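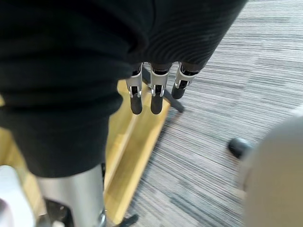

Edgardo Baluyot
Owner and floor finisher, Ollow Timber Floors

Ollow sands, repairs and lays timber floors in houses, halls and small shops. I started the business after 11 years on other people's crews, and Rogelio Macaraeg joined me as second finisher. Most of our work is older boards that need colour matching before new ones go in. We also do stairs.

Our workshop is in Biver and is open by appointment. Bring a sample board if you have one. The minimum job is 40 square metres, and quotes are free within the shire.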